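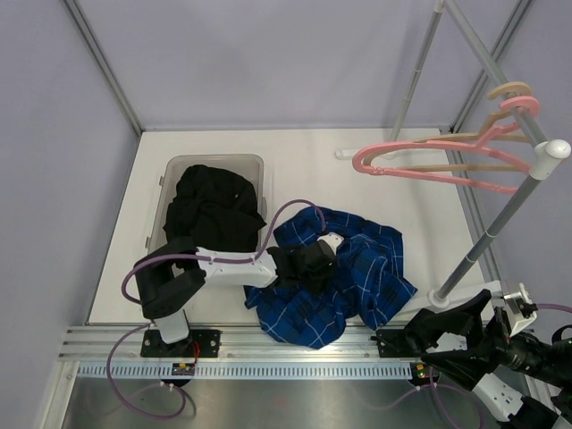 Hanging corner, table and tub. Checked June 20, 2026 by Stavros Karamanlidis, Ellar clothes room.

I did this one on my own, so shout if I've missed anything!

1. Table top - OK. The blue check one was spread right over the front and onto the rail, so please keep sleeves and hems up on the table.

2. Tub - OK, no cracks that I could find. Black garment still in it, waiting its turn.

3. Rail and hangers - OK. I gave the rail a good tug and it's solid (it wobbled badly in February, remember?). Pink hanger is on its hook properly.

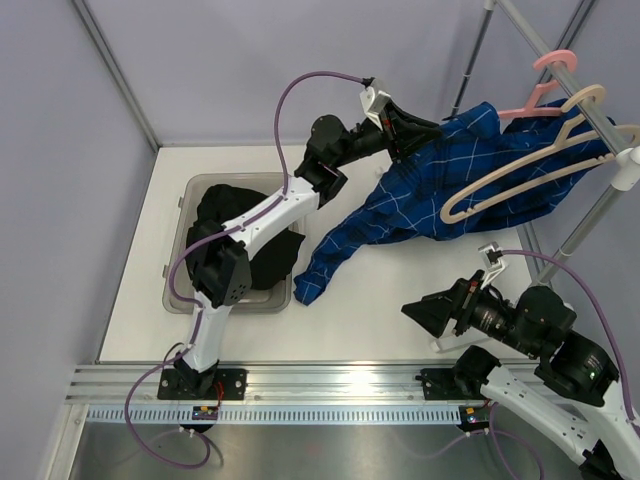 4. Loose threads - needs doing. There's a white one dangling off the blue check. Snip it, don't pull it - I lost a whole hem that way at Fornport.

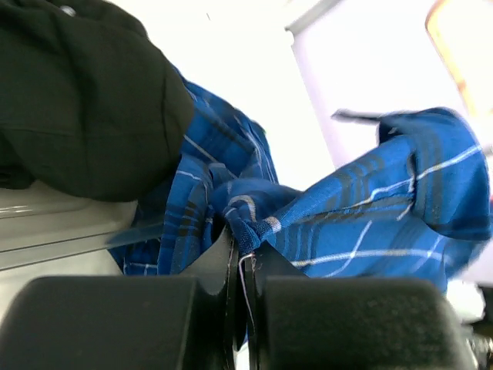
Item 4, the thread on the blue check.

5. Floor round the table - swept, OK. Next check is sheet 46, same folder.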